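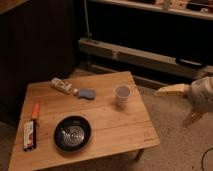
I have been thinking about the kitchen drawer lately, the one that won't shut, and about how many of the things in it I bought because somebody on a screen was very happy with theirs. There is a cherry pitter in mine. I eat cherries maybe 5 times a summer, and I spit the pits into my hand like my grandmother did.

My case is a simple one, and I'll try not to preach. I think most of us would cook more, and like it better, if we owned less to cook with. When I rented my first apartment on Plemside Avenue I had 2 pots, one decent knife, a bowl and a strainer, and I made soup all winter long. I had people over! We ate out of mugs when the bowl was taken. Now I have a whole cabinet of lids, and some nights I stand in front of it for a while and then order noodles.

A friend of mine will argue this with me until the coffee is cold. She swears by her Trosach steamer, which has 17 settings and its own little book, and she makes lovely dumplings in it, I have to admit. Fine. If you use the thing every week, then keep it and be glad of it. What I mind is the rest – the slicers and the corers and the special pan for one kind of egg, all sitting in the dark and making it harder to find the peeler.

The stores don't help, of course. The housewares floor at Esex seems to get bigger every November, and I walk through it with my coat on, getting warmer and weaker, and I nearly always come out with a bag. Last year it was a set of measuring spoons shaped like leaves. I already had measuring spoons.

So this winter I'm packing a box. Anything I haven't touched since spring goes in it, and the box goes down the street to the thrift shop, cherry pitter and all. I may keep the leaf spoons a bit longer, since they were a present to myself and I do like looking at them.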